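Jiltance releases Vamgate 2, planning software for two-arm robots

Skundham, 26 August 2025
By Harriet Holloway
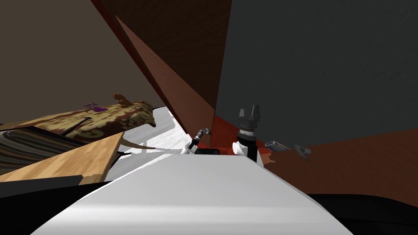

Two robot arms with different grippers in a Vamgate simulation.

Jiltance has today released Vamgate 2, which plans the movement of two arms together. The user can test a task in simulation before it goes to the real cell. A free trial of 90 days is offered – the full licence follows in October.

Contact: Harriet Holloway, Jiltance press office, Skundham
© 2025 Jiltance. Back to top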